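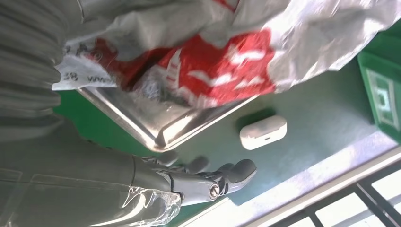 Stustilska is a former fruit-packing warehouse in Curnavell, on the north bank of the Skodier. It was built for the Kushnir company as a place to sort, pack and store apples before shipment by rail. The building is now divided into rental units used for storage, light assembly and office work.

Layout

The warehouse is 183 feet long and 41 feet wide, with its long axis parallel to the former rail siding. It has two floors and a partial basement. The exterior walls are brick, laid on a stone footing that was raised after repeated flooding. Interior loads are carried by timber posts on the upper floor and by cast-iron columns below.

Fruit entered at the east end and moved west through the sorting hall. Culls were dropped through a chute to the basement and sold for cider. Packed fruit left by the loading doors on the south side.

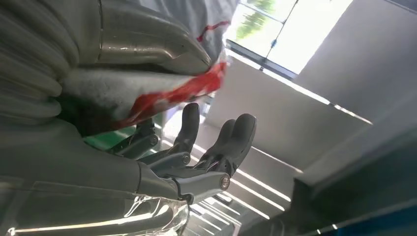
The floor of the sorting hall slopes slightly toward a central drain, so that it could be washed down at the end of a shift. Most later tenants have leveled it with raised flooring. The drain remains in place under the west units.

Packing and storage

The original containers were nailed wooden boxes made on the upper floor. These were replaced first by wirebound boxes and later by stackable plastic crates, which could be washed and returned. At peak harvest in October the warehouse handled more than 200 tons of fruit a week. The cold rooms, added as a separate block, held 796 pallets.

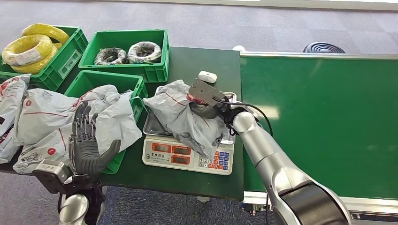

Green plastic crate on a table.

Windows

Ground-floor openings were fitted with bars when the siding was opened to public freight. The upper windows were left unbarred. Several of the larger openings have since been reglazed within the original masonry. 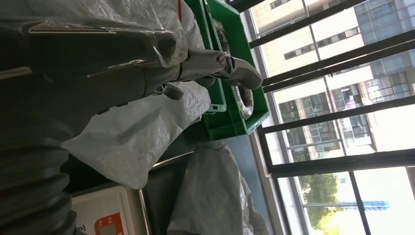 Large window with bars.

Status

Packing ended when the rail siding closed. The cold storage block was demolished, and its site is used for parking. The main building was added to the Curnavell register of industrial structures on 11 May 2021. The listing covers the exterior walls, the roof and the iron columns, but excludes the interior partitions.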